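Foro de la Asociación Profesional Gristell -- Materiales y revestimientos
Tema: Mantenimiento de encimeras de mármol rojizo en espacios de uso compartido

E. Abubakar
Estimados colegas: se somete a consulta el borrador de la norma interna sobre conservación de superficies de mármol. El texto propone renovar el sellado cada 11 meses y prohíbe todo producto ácido, incluidos el vinagre y los antical domésticos. Se ruega remitir observaciones antes de que termine marzo.
Ekene Abubakar, Área de Materiales

Poltance_obras
Manifestamos nuestra disconformidad con el plazo fijo. En el edificio Baptiste gestionamos 126 encimeras y el desgaste depende del uso, no del calendario. Proponemos sustituirlo por la prueba de absorción: gota de agua sobre la piedra, espera y comprobación del cerco oscuro.

mpark
Apoyo la prueba, con una reserva. En mármoles rojos muy veteados el cerco se aprecia mal sobre el fondo y bien sobre la veta clara, de modo que dos técnicos pueden llegar a conclusiones opuestas ante la misma pieza. El borrador debería indicar en qué zona se realiza.
Myrtle Park

Ekunel_taller
Respecto al apartado 11: se exige un secado de 48 horas tras el sellado. Nos parece excesivo para selladores al agua y solicitamos que se remita a la ficha técnica del fabricante.

E. Abubakar
El apartado 11 se mantiene por ahora. Las fichas no siempre contemplan locales sin ventilación, y las reclamaciones recibidas proceden precisamente de esos locales. Se acepta, en cambio, la observación de la señora Park.

Poltance_obras
Insistimos en que conste nuestra objeción al plazo fijo. En cuanto a recipientes con líquido, pedimos que se recomiende apoyarlos sobre base o paño, también cuando sean de plástico.

mpark
Conforme con lo último.
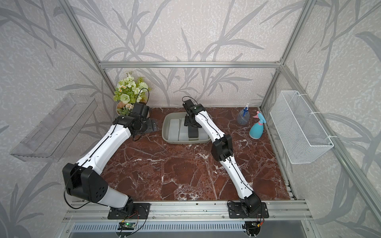
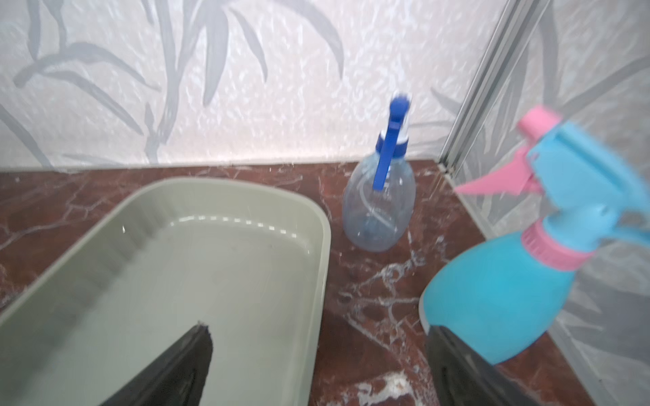
Mármol rojizo con veta clara; en la segunda vista, con bandeja verde de plástico.

Ekunel_taller
Agradecidos. Quedamos a la espera de la nueva redacción del apartado 11.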